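Mesfin Teshome has been selling the four-day week to Australian employers for long enough to have a slide for every objection. I had brought a few he might not have a slide for.

His firm, Restlow, charges to help mid-sized companies drop a day without dropping pay. The headline claim is that output holds steady. I asked how output was measured.

"Mostly we ask the managers," he said. "They know their teams."

The managers, I pointed out, had also just been given Friday off. He laughed and said he gets that one a lot.
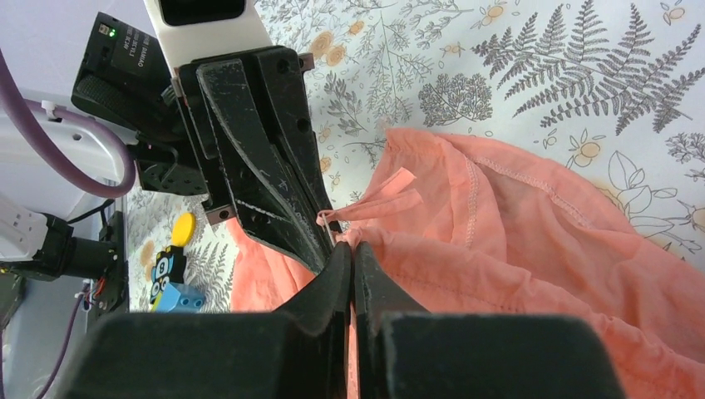

Restlow's showpiece is Illbridge, an insurance back office with 637 staff. The trial ran 18 weeks and finished in December, when claims are slow in any case. Teshome concedes the timing "wasn't ideal" but says sick leave fell, and sick leave is a hard number. It is also a number that falls when there are fewer days to be sick on. Had they adjusted for that?

"I'd have to check with Janaka."

Janaka Siddiqui, his analyst, rang me back the next morning. They hadn't.

Bernadette Nakamura worked the phones at Illbridge through the whole trial and has less patience with the slides. "We did the same calls in four days, so lunch went," she told me. "Then they brought in a roster because customers still rang on the fifth day. I got my day off on a Wednesday. My kids are at school on a Wednesday."

Would she go back to five?

"No. God, no. But don't tell me it was free." 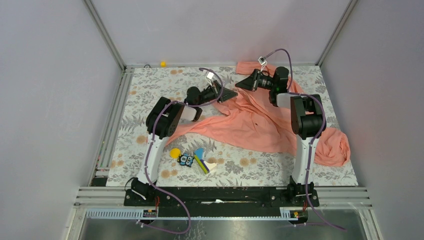
I put that to Teshome, expecting a defence of the programme, and got a shrug. "She's right about the roster. We'd organise it differently now." Differently how, he wouldn't say, as a new client, Mridha, is still negotiating. He did confirm the fee there is $2,000 a month, payable whether or not the company keeps the shorter week.

I asked if any client had gone back to five days. Two had. Neither is on the website.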